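Zohreh Naseri

Thread from the second day of the reproductive health and rights meeting in Altbridge. I'm here for our small group in Ornau. These are my notes, typed between sessions, so excuse the spelling.

1/ The morning was on period products in schools and workplaces. Most of the people in the room run local projects. Two worked for councils. There was one employer, from a packing firm.

2/ Chávez opened. She has spent 13 years working with women in garment factories and she didn't use slides. Her point was that free pads in a locked cupboard are no use if you have to ask a male supervisor for the key.

3/ She read out some of what workers had told her. One woman saved her toilet breaks for the end of the shift. Another wore two pairs of trousers in summer. They had never said any of it to each other before the group met.

4/ Question from the floor: how do you start a group like that when talking about periods is seen as shameful? Chávez said they started with sewing repairs and tea. The talk about periods came at the third meeting, and one of the older women raised it.

5/ Next was Trumora, the theatre project. They have a short play about a girl who misses 3 days of school every month and the different excuses she gives. They do it in halls and bus stations. Afterwards the actors stay in role and the audience can question them.

6/ They showed us one scene, the one with the mother and the shopkeeper who wraps the packet in newspaper. A lot of people laughed because they knew it. The discussion went on longer than the scene did.

7/ A teacher behind me said her head won't allow the play because it "isn't for boys". Trumora's answer was that they ask for boys to be there, and that the boys mostly ask practical questions. How long does it last. Does it hurt. What should I do if it happens to someone next to me.

8/ Money. We did our own survey in Ornau before coming and got 200 replies, mostly on paper. The thing that came up most was the cost of painkillers, which we hadn't even put on the form. People wrote it in the margin. I raised this and two other groups said they had found the same.

9/ There was some disagreement after lunch about reusable pads. I think they're fine if you have water and somewhere private to dry them. Plenty of the women who wrote to us don't have either. One speaker called them the answer for everyone and I said I didn't agree. We left it there.

10/ What I'm taking back: put products where people don't have to ask. Add painkillers to the form. Find out what it would cost to bring Trumora to us in June. Ask the older women first.

11/ Slides and reading list are being sent round next week. If you'd like a copy of our survey form, message me and I'll send it. It's two pages and you can change whatever you like.

12/ Back at the hotel now. More tomorrow, first session is 9 am.

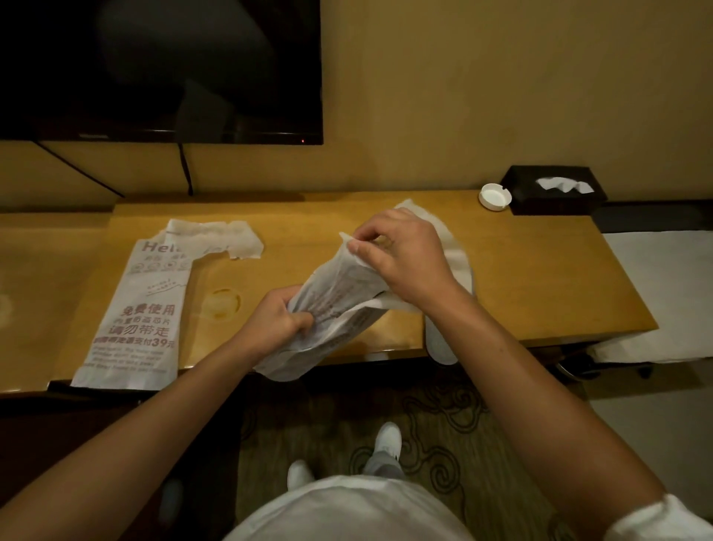
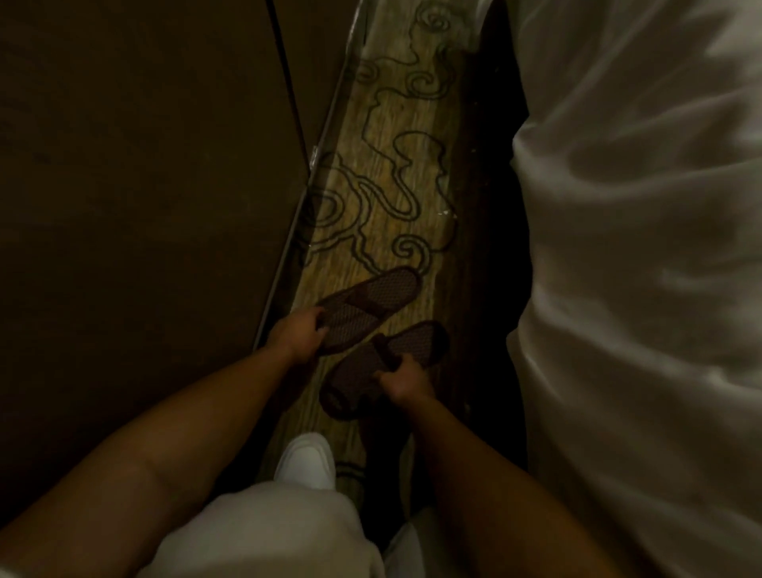 Hotel room, a paper package being torn open and a pair of brown slippers.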